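Medical Students Forum > Nutrition and Lifestyle Electives
Thread: Brisbridge culinary medicine elective, worth the hours?

stekdale_ms2
Posted 13 May 2019
Trying to decide between the culinary medicine elective at Brisbridge and a second research block. The catalog lists 18 contact hours, pass/fail, no exam. Fee is $475, which includes the Loureiro workbook. Does it count toward the community health requirement? The handbook contradicts itself on this.

renalpapilla
It counts if you log the clinic sessions separately. Use form B, and get it signed before the block closes. I took it last September. The teaching kitchen portion is basic knife work and sodium reduction. The counseling portion is better.
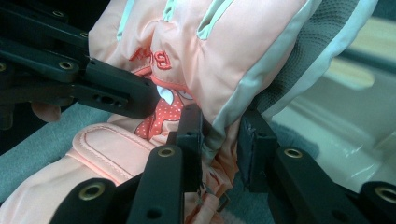 The part I use most is the 24-hour recall practice. You run it on a partner, enter the result, and compare it with a three-day record. Mine was off by 369 calories, mostly cooking oil.

gutfeeling_k
Disagree on the counseling. Two of the sessions were slides read aloud, and the motivational interviewing material repeats what we get in first year. For $475 I would take the research block.

renalpapilla
Which site? Carwood and Brisbridge use different instructors.

gutfeeling_k
Carwood.

renalpapilla
Then we took different courses. Brisbridge has a dietitian in the room for every session.

lipidpanel
Faculty side here, not on this course. The evidence for these electives is mostly self-reported confidence scores, before and after. Very few programs measure patient outcomes, and the follow-up is short. That is a reason to be careful about the claims in the catalog — it doesn't make the skills useless.
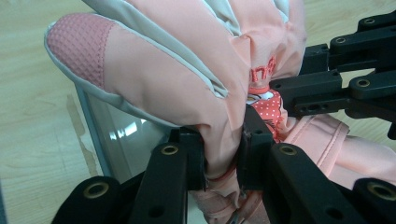
On the reflection paper: the limit is 3,000 words including references. People lose points there every year. Cite the guideline itself and leave the workbook summary out.

stekdale_ms2
Thanks. Is the workbook required if I borrow one?

gutfeeling_k
The recall sheets are tear-out, so check that they're still in it.

renalpapilla
The fee is flat either way. I asked.

stekdale_ms2
OK. Putting Brisbridge first and the research block second. Will ask the registrar about form B.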